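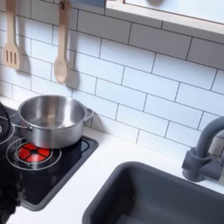 Groleo Grout Refresh Pen, Dark Gray

I stock exactly one grout pen in this shop and it's this one. I tried a whole drawer full of them before I settled (my bathroom floor still has the patches to prove it), and the Groleo was the only one that went on evenly and didn't creep over the edge of the tile. The tip is firm, the color comes out flat, and it's narrow enough for skinny joints!

Dark gray is my best seller by a mile. Light grout looks lovely for a month and then somebody fries bacon. If yours has gone blotchy behind the stove, you can take it darker in an evening. Going the other way, dark to light, is a slog and I'd talk you out of it.

How I use it: scrub the joints with plain dish soap, rinse, and leave them overnight. Shake the pen, press the tip on some scrap cardboard until the color comes through, then do the long horizontal lines first and the short ones after. Wipe the tile as you go with a damp rag. Once it has dried on a glossy tile you'll need a fingernail, and on matte or unglazed tile it may not come off at all, so please test a corner.

One pen covers 84 feet of narrow joint. Siu-fong Tsai got her whole laundry room out of one and had some left for the back hall, but she's thrifty. Wide floor joints eat it up much faster.

Item no. 282
Color: dark gray (also in sand, item no. 201)
Tip: replaceable, one spare in the cap
Not for: shower floors, pools, cracked or crumbling grout

Crumbly grout needs digging out first. Get the Fotgate hand rake for that, and email me if you're not sure which blade to order.

Back in stock in February, pre-orders ship first.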